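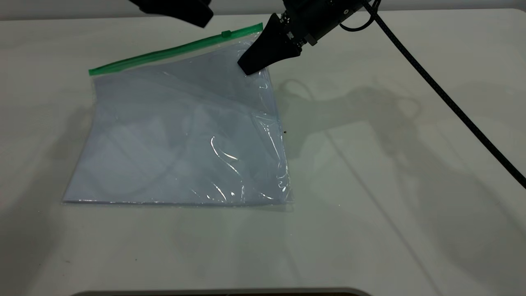 Arvo Tuominen asked whether the labeling rule should apply to attempts the operator stops by hand, given that the Odstead draft leaves these out of the count.

Discussion: Of 857 zipper-bag episodes logged at Kivulstead, 101 carry no outcome label. Most were stopped by the operator. Dimthorpe counts such episodes as failures; Kivulstead drops them. The two success rates cannot be compared until one rule is used.

Agreed: A manual stop is a failure unless the cause lies outside the task — power loss, network fault, emergency stop by a third party. The cause is entered before the next episode starts.

Section 2, cable routing: Wording changed from "should" to "shall" for strain relief at the wrist. Slack limits stay with each site.

Section 3, contact force on thin film: No agreement. Hung proposed a single limit for all bag types. Deferred to April.

Actions: Tuominen to circulate revised text. Kivulstead to relabel the 101 episodes.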